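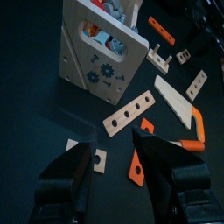
Wooden toolbox set, gears on the side panel: keep everything in the box or not?

mapleandmud
Hi all, I've been reading along for months and finally have a question of my own. My son turned three in April and his grandmother gave him one of those wooden toy toolboxes, the pale kind with the cutout handle and the little gears and bolts printed in navy on the side. He adores it. He carries it from room to room like he's been called out on a job, and he has "fixed" the couch, the dog bed and my left shoe.

My trouble is the tidying. When everything is piled in, the pieces come right up over the rim, and by the time he has walked it down the hallway there's a trail of bolts behind him. So do I take half the pieces out and put them away somewhere, or is the whole point that it all lives in the box? My sister says I'm overthinking it (she may be right, but she has no carpet).

Nadine Saab
Welcome! We went through this with my two and I came down firmly on the side of taking things out. I keep the wrench, the other tools and a handful of bolts and nuts in the toolbox, and the rest goes in a zip pouch on the closet shelf. Every other Tuesday I swap a few things over while they're napping, and they greet the old pieces like presents. Cleanup takes us 5 minutes now and most of that is singing.

Storkeck_dad
I'm going to disagree a little, in a friendly way. My daughter notices when even one nut has gone missing, and when I tried rotating things she spent the whole afternoon looking for the red piece and wouldn't build a thing. For her the fun is in dumping the lot out and having it all spread in front of her. We just gave up on carrying the box full. It stays on the low table, and if she wants to go on a repair call she picks what she needs and takes it in a lunch bag.

mapleandmud
Oh, the lunch bag is a sweet idea. He would want the real box though, I can hear the speech already.

Duyên Lò
I run a small home daycare, so I have 6 children and one toolbox between them, and I've tried it both ways. What helped us most was a plain dark tray, or a dark tabletop if you have one. Pale wood on our beige rug simply disappeared, and on the dark table even the smallest ones can spot what still needs to go home. We pack the long things first, lying flat along the bottom, then the bolts and nuts on top. If the wrench goes in last it ends up crosswise at the handle and somebody's fingers have to fight it for room.

Also, do check the joints now and then if yours is assembled with screws or dowels. Ours gets lifted so often that the end pieces work themselves a bit wobbly over the winter, and I go around it with a screwdriver before the holidays.

Nadine Saab
Duyên, the dark tray! I have an old Soltani serving tray that never gets used, I'm digging it out tonight.

Storkeck_dad
Seconding the wobbly ends. I put a little wood glue in ours last year and regretted it later, when we moved and I couldn't take it apart to pack it flat. Screws are better if you think you'll ever want to store it.

hindum_knits
Grandma's point of view here, and please take it kindly: three is plenty old enough to hear "heavy boxes travel slowly." My grandson learned to use both hands and now he loses hardly anything. I wouldn't hide pieces from him. I did sew a drawstring bag for the bolts, which sits inside the box, and he is terribly proud of pulling it closed.

Nadine Saab
I wouldn't call it hiding! They know where the pouch is, they've pointed at it often enough. But the drawstring bag is lovely, and if you ever felt like sharing the measurements I'd be grateful.

mapleandmud
Thank you all so much, I didn't expect this many answers before lunch. I think I'll try the drawstring bag with everything still in the box, as he'd be heartbroken if I thinned it out right after his birthday. And I'm borrowing the dark tray for the living room. Does anyone know if felt would hold up for the bag, or should it be cotton?

hindum_knits
Cotton, dear. Felt pills something awful once it's been dragged under a couch. I'll measure mine after supper and post it for you and Nadine.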